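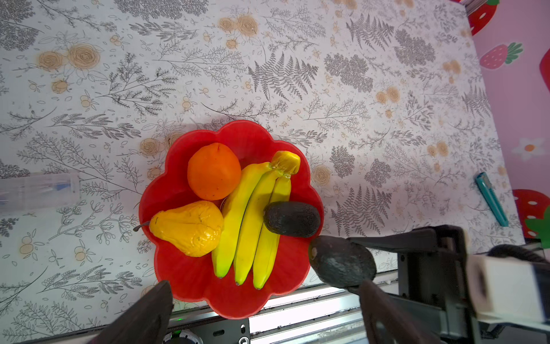 A red bowl of fruit on a tablecloth with a rose and fern pattern.

Stiston Toll House Records Go on View in May
April 27, 2022

The Redport Local History Society has completed its study of the old toll house at Stiston and will place the results on public view in May. The building stands at the foot of Cirkier Lane and has been described in guidebooks both as a toll house and as a chapel.

Members of the society examined 1209 pages of turnpike accounts held in the county record office. The accounts show payments for a gate, a lamp and a keeper's lodging at Stiston over a period of 22 years. They contain no mention of a chapel. A later lease refers to prayer meetings held in the front room — the probable source of the second account.

The display will be held in the reading room of the El Fassi Library in Redport and will include copies of 10 documents, among them the lease and a plan of the road. Admission is free. A printed booklet, limited to 200 copies, will be sold at the library desk.

The society has asked residents who hold letters, deeds or photographs relating to the lane to bring them to the library during opening hours, where they can be copied and returned the same day.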